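窓辺のカトラリー、引っ越しさせました

読了時間:2分

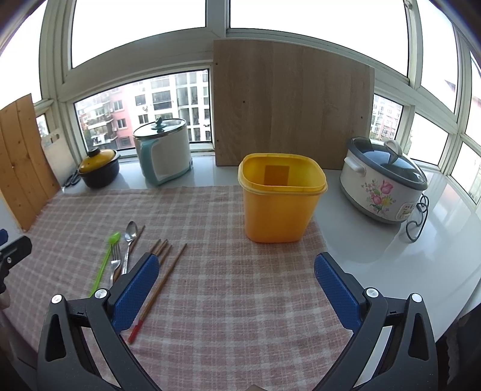 チェックの布に広げた、うちのカトラリーたち。

月曜の朝からずっと気になっていた箸とスプーンの整理、やっと手をつけました!

うちの台所は出窓のところが白いカウンターになっていて、明るくて大好きな場所なんですが、そのぶん何でも置いちゃうんですよね(私だけ?)。引き出しもとっくに満員で、お箸を一本取ろうとするとフォークがついてくる始末。もう限界でした。

で、まずはピンクと白のチェックの布を敷いて、よく使うものをその上に。ステンレスのフォークとスプーン、茶色い木のお箸、先の赤い長めのお箸。それから黄緑のプラスチックのスプーン。これ、色がすごいでしょう。柄が細長いので、瓶の底のジャムをすくうのにちょうどよくて手放せません。

新しいおうちは、奥の黄色い四角い容器です。Findaleという雑貨屋さんで232円。仕切りも何もない、ただの四角。でも角が丸いから洗いやすそうだし、白いカウンターに黄色ってかわいい!と即決でした。最初は同じ店の2,716円の仕切りつきトレーを狙っていたんですけどね、値札を見てそっと戻しました……。

窓に立てかけてある大きな木の板は、前の家で棚にしていたもの。ネジ穴が残っているけど、木目が好きで捨てられないんです。友だちのFolasadeには「景色が見えないじゃない」と言われました。ごもっとも。7月の西日にはちょっと助かるんだけどなあ。

右のチューリップ柄のスロークッカーは置き場所を変えず、そのまま。ガラスのふたがかさばって、棚に入らないんですよ。豆を煮る日はここが定位置です。

お箸は長さがばらばらなので、相手のいない子をどうするかが次の悩み。菜箸がわりにするか、トマトの支柱にするか。いい使い道があったらコメントで教えてくださいね。

当サイトではCookieを使用しています。閲覧を続けると、Cookieの使用に同意したものとみなされます。[同意する]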